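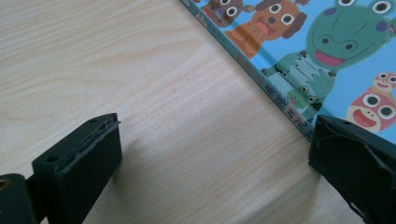 I got to Sachiko Oda's kitchen at four in the afternoon and she already had the kettle on, which I took as a good sign! She's been translating children's books for most of her working life, and I wanted to know how you make a joke land for a five-year-old in another language.

"You read it out loud until your family leaves the room," she said. Her latest is Puketti, a 600-line rhyming story about a goat who won't get off a ferry. Around 100 of those lines got thrown out and started over in March (she showed me the notebook, and wow, that's a lot of crossing out).

The goat's name was the big fight. Her editor, Souad Ezzat, wanted something shorter, and Sachiko wouldn't budge. "Kids love a name they can shout," she told me. "Try shouting Puketti. Go on."

So I did – twice – and her neighbor's dog answered.
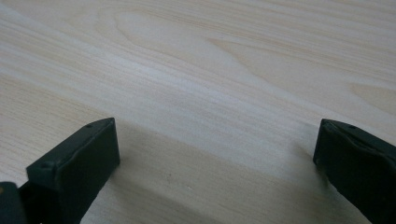

On reading to other people's kids

Sachiko tries every draft at the library in Golmont before she sends it in. I asked if the kids are polite about it and she laughed so hard she had to put her cup down.

"One boy told me the goat was boring on page two. He was right, so I cut page two."

She's starting on the sequel next, and the goat is getting a sister.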